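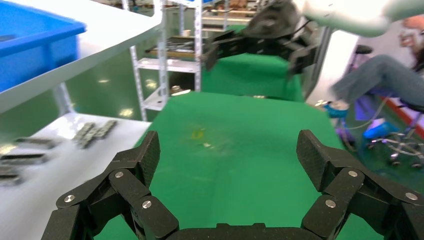 Partington Bench Rules and Recordings

README for the two-arm sheet-metal set
Maintained by Yuzhen Xiong and Kiri Sutcliffe, Duken
Last edited 20/10/2019

What's in the folder

Two things live together in this repository: the recordings we made at the Partington bench, and the rules we made them under. Most releases ship the first and leave the second on somebody's wall. We think the rules are the fun part (yes, really!), and if you plan to set up a similar bench you may get more use out of them than out of the data.

The task is simple to say. Two arms work over a green mat, one on each side, and handle stamped metal parts. A part is taken, turned or held steady, and put down at its goal spot. The parts are thin and shiny and they love to slide, so grip choice matters a lot, and so does what the other arm is doing in the meantime.

The set holds 600 episodes. Of those, 422 passed review and are in the folder called accepted. Everything else is in set_aside, with a short note on why. Please don't skip that folder! Wiremu Paewai wrote the notes and they're a great read if you care about how handling goes wrong.

Folders

accepted: reviewed episodes, wrist and head views, joint logs
set_aside: same layout, plus note.txt in each episode
rules: the full text of the bench rules, one file per rule
checks: the scripts we run before and after each session
splits: train and test lists

The test list has 200 episodes, all drawn from accepted. Parts in the test list also show up in training, so don't use it to claim anything about new parts. We'd love a proper unseen-part split and will happily merge one.

The bench rules, short form

Rule 1. One named person has the stop button for the whole session. If that person has to leave, the arms are parked first and the log gets a line with the new name. No handing it over with a nod.

Rule 2. Nothing crosses the mat while either arm is enabled. Hands, sleeves, rulers, coffee. Adjusting a part means disabling both arms, even if only one of them is anywhere near it.

Rule 3. Cables are checked by hand before power-up. Move each wrist through its full range and watch the loops. A loop that tightens at the end of travel gets rerouted before the first episode.

Rule 4. Grippers start open, and clear of each other. We log the opening at the start of every episode, so you can check this one yourself with checks/start_pose.

Rule 5. Stage parts away from the working area. Only the part being handled belongs on the mat, and the rest wait off it. This one rule did more for the quality of our recordings than any software change we made. 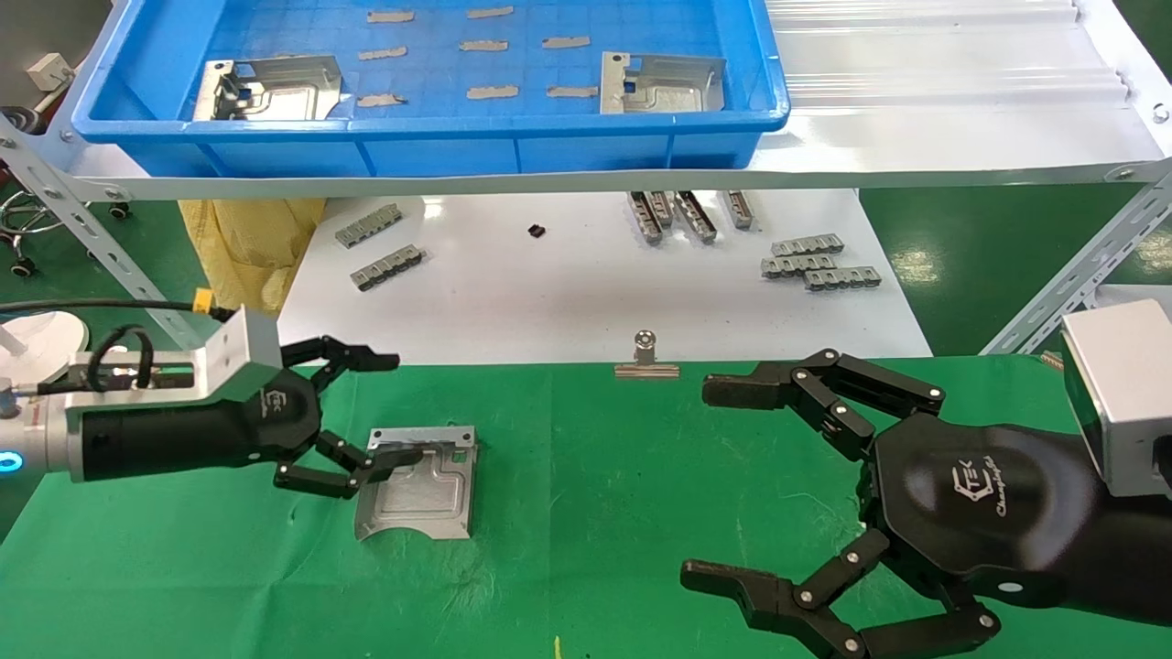
Rule 6. The mat is held down and stays put. Creases are fine, and we kept them on purpose, but a mat that creeps between episodes ruins your part positions. Check the clamping at every break.

Rule 7. Look at the fingertips between episodes. Metal edges are hard on pads. If a pad is torn or lifting, swap it and start a new session number so that the change shows up in the metadata.

Rule 8. The person at the stop button can end any episode for any reason and doesn't have to defend it. Write "stopped" in the log and carry on. Selamawit Hadgu pushed for this wording and she was completely right. People stop earlier when they know there won't be a discussion.

That's all 8. Earlier drafts had more, and they got read less.

How an episode is accepted

Review is done by someone who wasn't running that session. The reviewer watches both wrist views and the head view together, then marks three things: whether the rules were followed, whether the part ended at its goal, and whether the log matches the video. A dropped part alone doesn't send an episode to set_aside. A missed rule does, every time, no matter how pretty the grasp was.

Arif Harahap's script, checks/log_match, catches most timing slips before a human has to. It's strict about missing frames. If it complains on your own data, believe it first and argue later.

Known gaps

Glare. The parts reflect overhead light and some wrist views wash out for a moment. We left these in.

Small debris on the mat. Rule 5 talks about parts and says nothing about specks. We go back and forth on adding a wipe-down step. Opinions welcome.

Background. People and chairs come and go near the bench. We didn't control for that, and a model trained here should cope with it.

Handedness. The two arms aren't interchangeable. Don't mirror the episodes to double your data without checking the joint logs.

What the rules are not

They're house practice. They don't replace a risk assessment of your own cell or whatever standard applies where you work. Jumance uses a version with a fence rule added, and Granden has asked for one covering night sessions, which Kiri is drafting.

Changing something

Open an issue with the rule number in the title. Describe what happened at your bench, even if it's only a near miss, and attach the log. Near misses are our favorite kind of issue! Rule changes are merged twice a year, the next time in June. Script fixes go in whenever they're ready.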